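The Gough gripper came in a box big enough for a microwave, and by lunch I had already decided I hated it. I'm not proud of that. I'd spent the whole winter on the old Kutov, two metal fingers and a temper, and you get attached.

Etasville wanted a winner by the end of the week. They'd sent us a list of things their sorting line drops, and then a second list of things it crushes, and my job was to find the hand that did the least of both. 604 picks with the Kutov, 604 with the Gough, same arm, same bin. I had a notebook and a bag of pretzels and the lab to myself after six.

"You're going to lose," I told the Gough while I was doing up the bolts (yes, out loud). It looked like something you'd find on a beach.

The first 100 picks went badly and I was thrilled! It fumbled, it pinched air, it leaned on the wall of the bin like a guy waiting for a bus. I called my sister and told her I'd be home early. She asked if that meant the robot was good or bad, and I said bad, and she said then why did I sound so happy.

So that bugged me. I ate some pretzels. Then I went back through the settings and there it was, my own typing, the grip height still set for the Kutov's fingers, which are longer. I'd been making the poor thing work on tiptoe all evening.

I could have left it. I want to be clear that I thought about it for a good long minute, standing there with my coat half on, and roughly 2000 little reasons came to me, mostly about the bus.
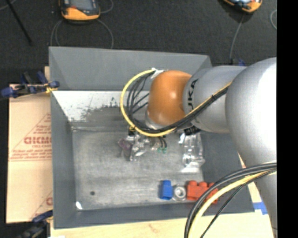 I took the coat off and crossed out the page. New height, pick number one again, and I dragged the stool over so I could watch properly. The arm swung around with all its cables trailing after it and went down slow, and I caught myself holding my breath for the enemy.

My sister called back around nine. I told her not to wait up.

"Is it still bad?" she said.

"Hang on," I said, "it's going for the blue one."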